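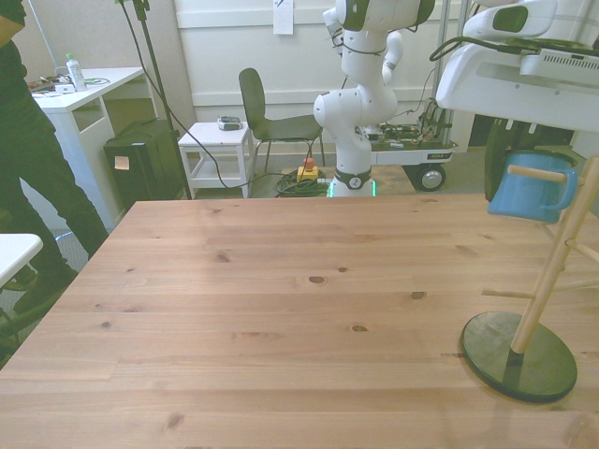
Skavix arm and gripper kit - pre-purchase inspection, Tveit demo room
Supplier: Brivance
Form: Stirkel review sheet, rev 4
Date: 3 Nov 2018

1. Emergency stop fitted and within reach
Result: PASS, with comment
Comment: Red button on a yellow box. Ask Brivance for a wall bracket so it can go up off the floor.

2. Cable routing on arm and wrist
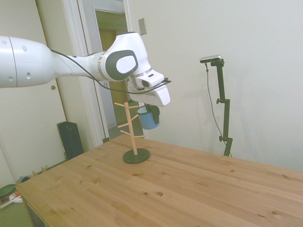 Cable routing was the weak item in the October review, so it gets its own line on this form. Check for pinching at each joint, then for slack at the hand. The cable loops over the wrist and curves out past the front of the gripper, and a loop like that could catch on a peg.
Result: HOLD - Brivance to quote for clips.

3. Reach at the mug tree
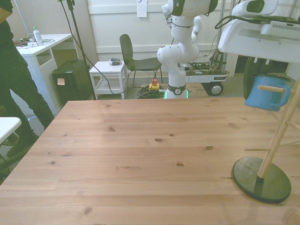

Item 3. Blue mug on upper peg, gripper above.

Result: PASS
Comment: Repeat with pegs at other heights before sign-off.

4. Finger placement on thin rims

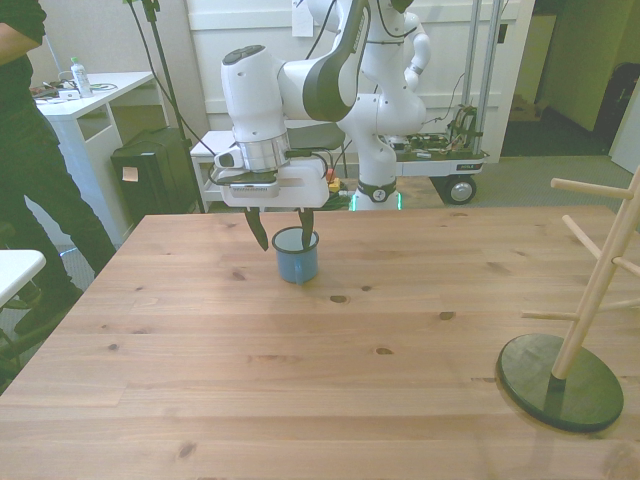 Item 4. One finger inside the mug, one outside the rim.

Result: OPEN
Comment: Enamel can chip. Inspect rim and finger tips after 100 cycles. Spare fingers are part no. 17 in the parts list.

5. Floor and walkways
Result: FAIL
Comment: Cables on the floor need covers. Mark the arm's full reach with tape.

Items 2, 4 and 5 go back to Brivance with the quote request.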